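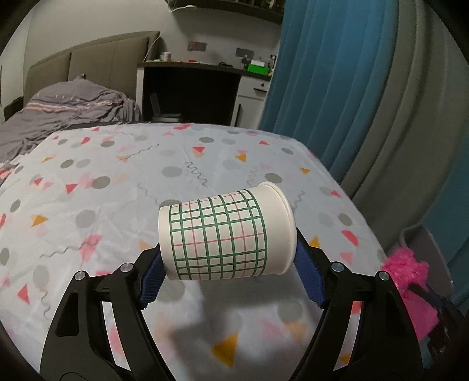 Khôi Phan

Quick one this month, the shop is slammed. Potholes did a number on everybody and I have four cars up on stands as I type.

First thing. Tires. If you still have your winters on, get them off by the end of April. Call Lodesska or stop by the Kokstead counter, either one can book you. Swap and balance is 20 bucks a wheel if the tires are already on rims, more if we have to mount them. Storage is open again too but the racks at Korlow Street are filling up fast.

Second thing – alignments. The rack was down for most of March, waiting on a sensor head. It's back. If we told you to come back later, it's later. Steering wheel off center on a straight road, or the front tires worn on the inside edge only, you want this done before you put new rubber on. Seen 2 sets this month chewed up in one winter. Both had some 900 miles on them since the last curb hit and the owners didn't feel a thing at the wheel. 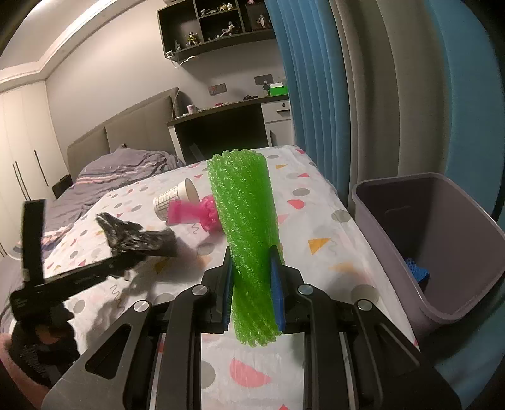 Coolant is the other one I keep getting calls on. People see a puddle under the front and panic, or they don't see one and keep topping off with tap water, which is worse. Color doesn't tell you as much as you think. Plenty of it is bright green, same sort of green as that twisted tube, but there's orange and pink and blue and they don't all mix. Check the owners manual, or the sticker under the hood if its still there. Never open the cap on a hot engine. If the level drops twice in a month bring it in and we'll pressure test it, takes less than an hour usually.

Brakes. Had a minivan in last week, 436 on the estimate for front pads and rotors. Would of been just pads if it came in when the squeal started. So if it squeals, call.

Saturday hours are back, 8 to 1, oil changes and tires only. No diagnostics on Saturdays please, Vũ is on his own out there and can't leave the bay to chase a check engine light. Key drop is on the side door now, the front slot jams.

Oh and wiper blades – we have the rear ones back in stock for most hatchbacks. Ask at the counter.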